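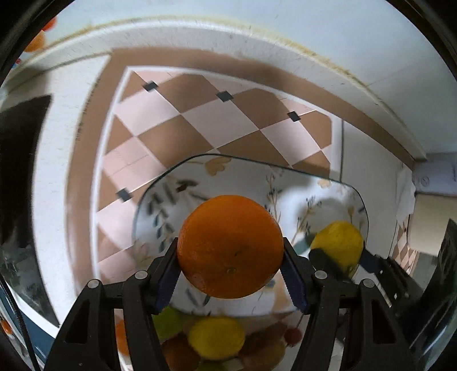
*Orange just above the glass plate with the navy leaves, lemon resting on it*

Hi all,

Oh, I'm so glad someone asked about this! Quoting the bit I'm answering:

> I missed the September swap at Hirnbridge and keep hearing about the citrus. Is it worth putting out whole fruit on the table, or does everyone just want jam? And what do you do with lemons at home so they don't go hard? Mine live in a bowl by the window and turn into golf balls.

Yes, put out whole fruit! At the Lodilholm swap we had 20 navels on the table and they were gone before I'd found the tape for the labels. The jam was still there at closing (good jam, too - the plum one from the Kasden end of the valley is wonderful on toast).

As for lemons, get them away from that window. I keep most of mine in a closed bag in the fridge drawer and only put out what we'll use in the next few days. The rest of the fruit sits out in a pile, and I go through it every morning and pull anything soft. One bad orange will take its neighbors with it faster than you'd think.

I do love a flat glass plate for the ones I want eaten first. You can see the underside of the fruit without picking everything up, and people will take an orange off a plate when they'd walk right past a deep bowl. Mine has little stems and tan flowers printed on it and makes even one lemon look like a treat.

If you have more than you can eat, zest them before you juice them and freeze the zest flat. My juice cubes are 7 to a quart bag, which suits the Bhat lemon bars exactly (recipe is in the list files, bake at 325, and please use the full 200 grams of sugar, I tried less and was sorry).

Does anyone have a spare zester for the next swap? Ours has gone missing again.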